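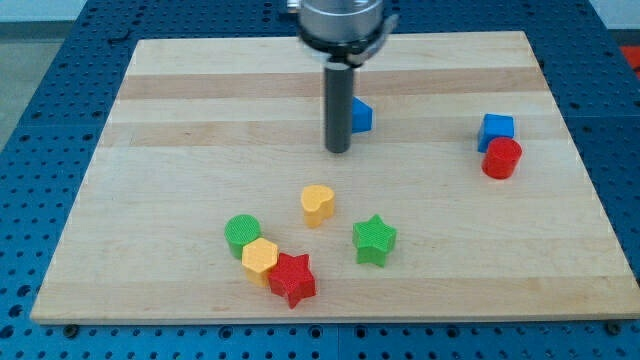
Photo: Maxine Whitelaw

I had been promising myself a trip to the Pitgate woodworking open day ever since we moved to this side of Skondedville, and this year I finally made it (with a thermos, a sun hat and far too little cash). The old mill sits at the end of a gravel lane, and by the time I'd parked in the hayfield the smell of cut lumber was already drifting over the hedge. Heaven!

The first building belongs to Moreira, who dry and sell hardwood. Their stacks go right up to the rafters, cherry and ash and maple, and a very patient young man let me pull out board after board while he talked about kilns. They put through about 2000 planks in a busy season. I bought one short length of cherry and carried it around all afternoon like a baby.

After that came the glue-up demonstration, which I'd been looking forward to most. If you have ever tried to make a cutting board at home you'll know the misery of strips that slide around the minute you tighten the clamps. Yao-tsung Tseng showed us how he does his: a thin, even coat of glue, clamps above and below, and then snug everything up a little at a time, going back and forth. He likes to mix paler and darker strips of maple and let the stripes fall where they fall. I went home wanting to do nothing else.
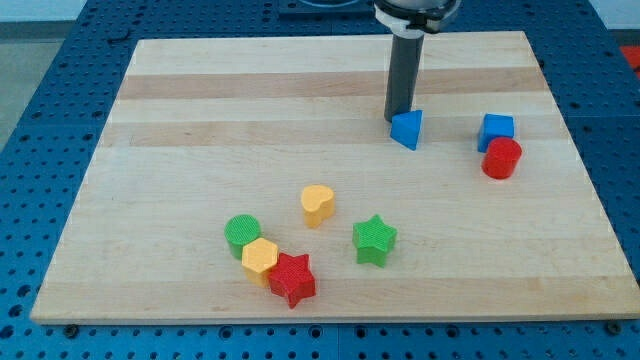 Tseng said a glued board should never be left flat on a damp counter, and that most of the warped ones people bring him were oiled on the top face and forgotten underneath. I felt my ears go pink, as mine has been treated exactly that way since February.

Lunch was a cheese roll from the Rumeck bakery stall, eaten on a log, and then I spent a happy hour in the secondhand tool tent. Go early for that one, the good planes were gone by noon. Parking is 3 dollars and the lane gets very muddy near the gate.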